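Trimming and aligning gripper recordings with Widura

I've been meaning to write this one up for ages, because it's the part of the job I enjoy most! You have a folder of recordings from hand-held grippers, two streams per take, and you want tidy, lined-up episodes that a policy can learn from. Widura does nearly all of it from the command line, and once you've been through it a couple of times a whole batch goes by in the time it takes to drink a cup of tea.

I'm assuming you already have Widura installed and that each take sits in its own folder, with left and right video plus the jaw readings. If your readings are stored inside the video file, run the unpack command first and come back.

Step 1. Make a project

Open a terminal in the folder above your takes and type:

widura new snacks

You'll get a settings file and an empty folder called episodes. Open the settings file and set the master stream to right. The other stream will be shifted to match it. I pick whichever hand does more of the picking up, but either will work.

Step 2. Find the offset

Type:

widura offset snacks --by jaws

Before each take we close both grippers twice, quickly, and Widura looks for that double dip in the two jaw readings and slides one over the other. My first take came out at 157 milliseconds, which is far too much to ignore when a jaw is closing on something small. The second was nearly the same, so I knew the clocks were steady and I could stop worrying.

If the double dip is missing, use --by motion instead. It's slower and a bit fussier (it wants both hands moving), but it has rescued plenty of takes for me.

Step 3. Look at a still before you cut

Type:

widura peek snacks --at 362

It opens frame 362 of the master stream. Pick a number where the jaws are open and you can see what's on the surface between you and the far side. My test take has a box of snacks and fruit on a flowery sheet, with an opened packet in front, and the other gripper just coming in on the left. Patterned cloth like this is a brilliant test for the tracker, with loads of corners and edges to hold on to.

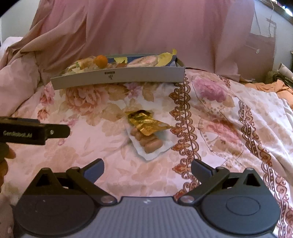

Can I align takes that were recorded at different frame rates?
Set the rate you want in the settings file and Widura will resample both streams to it before working out the offset. Choose the lower of the two rates, so that no frames have to be made up.

Step 4. Mask the gripper

The tracker works out where the camera is from things that stay still, and your own gripper travels with the lens, so it has to be hidden from the tracker. Type:

widura mask snacks --draw

Click round the housings and the jaws with the jaws wide open, then let Widura sweep the mask through the rest of their travel. Leave a small margin. Do the same for any second gripper that wanders into view, using --moving so the mask follows it.

Step 5. Cut the episodes

Now the fun bit! Type:

widura cut snacks --rule jaws

An episode starts when the jaws begin to close and ends a moment after they open again. My take had 1404 frames and 1244 were left once the idle ends had gone. If your episodes come out too short, raise the pad value in the settings file and cut again. Your originals are never touched, so play with it as much as you like.

Step 6. Check and export

Run widura check snacks and read the warnings. A "track jump" warning usually means the mask is too tight, so go back to step 4. Once it's clean:

widura export snacks --to danladi

Danladi files load straight into the Kovlow trainer. Halima Rweyemamu wrote the exporter, and her notes in the docs folder cover the older format too, if you're still on that.

Next time I'll do labels, including how to name the same object in the same way across takes.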